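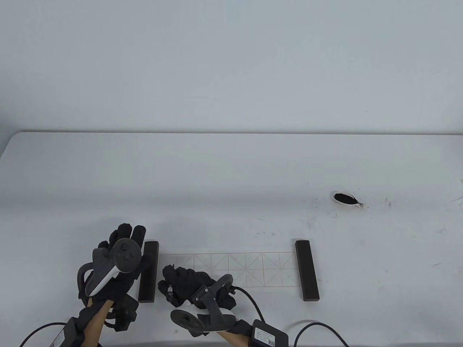 Photo: Liviu Toma

My grandmother wrote letters on Sunday after lunch, and I mean every Sunday, with the radio low and the dishes still in the sink. She wrote to her sisters, to a dentist who had moved away, to a woman she'd met once on a train and liked. When she died we found almost 300 replies in a dresser drawer, tied up with kitchen string, and I sat down on the bedroom floor meaning to read one or two and got up again when it was dark.

I've been thinking about those letters since September, when I decided (out loud, at dinner, so that I couldn't back out) that I was going to start writing to people again. By hand, with stamps and everything!

Where I went wrong first

I bought too much stuff. There is a little stationery shop called Pascu two doors down from my dry cleaner, and I walked in for a pad of paper and came out with cream envelopes, gray envelopes, a bottle of ink and a pen I was frankly afraid of. The pen sat in its box for weeks. My first letter was written with a ballpoint from the bank, on the back of a printed recipe for lentil soup, and it went to my old roommate Bjartur Snorradóttir, who wrote back five pages and told me she'd made the soup.
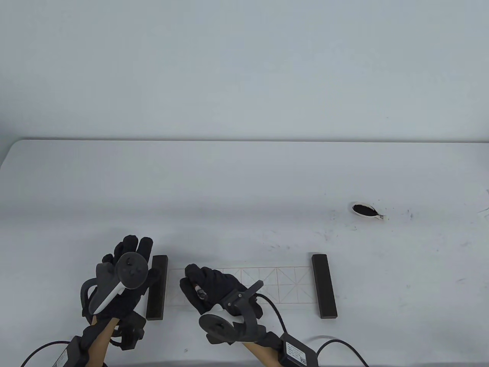
White table, plain wall, plenty of specks.

Bjartur's letters are wonderful, by the way. She has no sense of what is news and what isn't, so I get the new job and the divorce of a cousin in the same paragraph as a long complaint about her bathroom fan. I used to think I needed something to say before I could write to anybody. Now I start with the weather or whatever is making noise outside, and by the bottom of the first page I've usually wandered into the thing I wanted to tell them all along.

My handwriting was another matter. It had gone to ruin after twenty-odd years of typing, and my hand cramped up so badly by the second page that I had to stop and shake it like a wet dog.

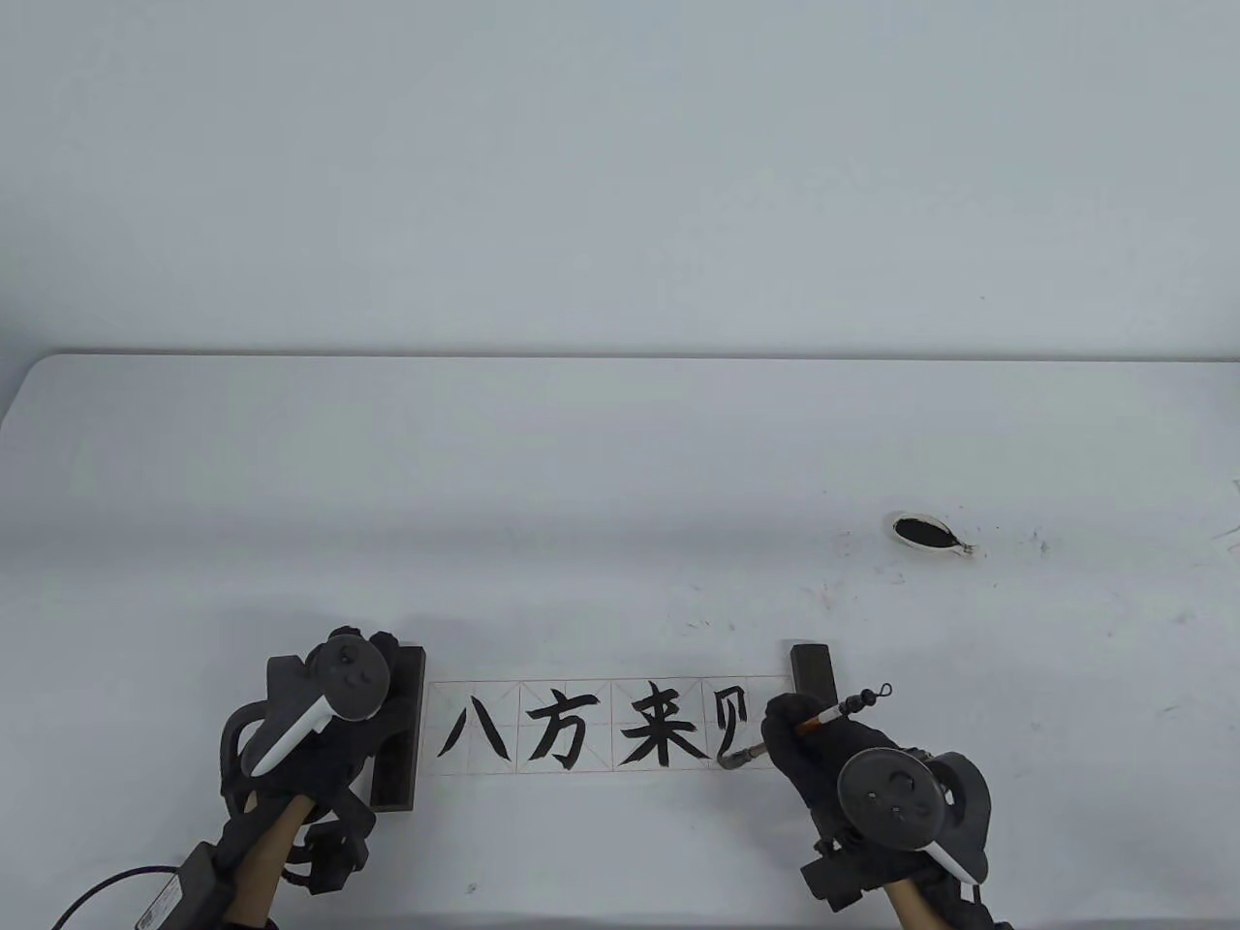 So I slowed down, mostly. I write bigger than I used to, and I quit joining up letters that didn't want to be joined. My mother says she can read all of it now except the address, and I've decided to take that as praise, considering she once handed a birthday card of mine back to me and asked me to read it to her.

I also gave up on drafts. If I cross something out, it stays crossed out, and if I spell a word wrong and notice three lines later, well, they'll know what I meant.

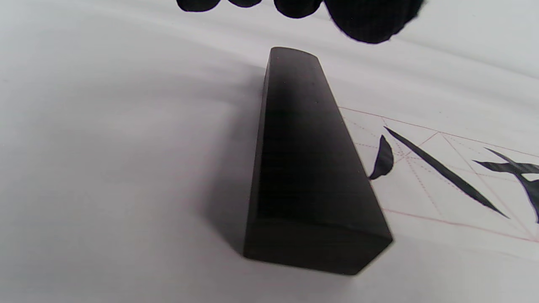
Who I'm writing to now

Eight people, which feels like plenty. Bjartur, of course, and my mother, and an aunt in Oslow who only ever answers with postcards of the same bridge. My high school biology teacher, who remembered me! Two old neighbors. My nephew, who is seven and sends me drawings of sharks with very long explanations on the back. And my brother, who hasn't answered yet, though he did call to say he'd gotten it and then stayed on the phone for an hour. I mailed him another one this morning, mostly about Grandma's drawer, with one of her old stamps tucked inside the envelope for him to keep.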